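Vadamthorpe picking planner gets a big update

26/06/2022

I've been waiting for this one! Our grasp planner, Dekker, has a new release out, and Javiera Quiroga and Kenna Gunn have rewritten the part I complained about most. It used to score every grasp first and only then check whether the arm would hit the wall of the bin. Now both happen in the same pass, and planning a pick takes roughly 70 milliseconds on my desktop (I'm still grinning about that).

The log viewer also got two new filters, so you can pull up just the picks where the planner gave up near a corner. Shiny wrappers still confuse the depth cleanup, and Kenna wants your worst recordings. Send them to her or to me, and please include the config file this time! Baltasar Jara is updating the install notes for Ulmont users. 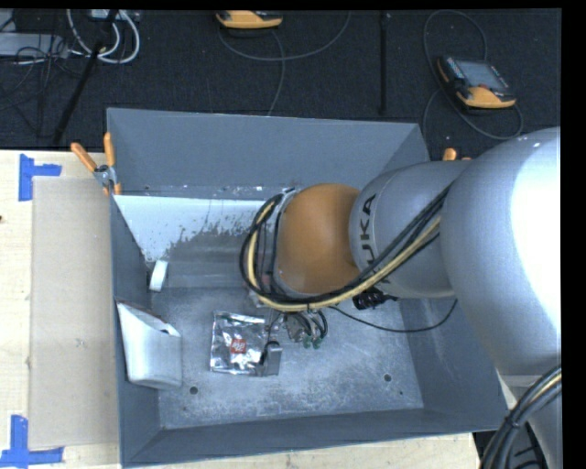 The KUKA arm at the bin, with a foil packet next to the gripper.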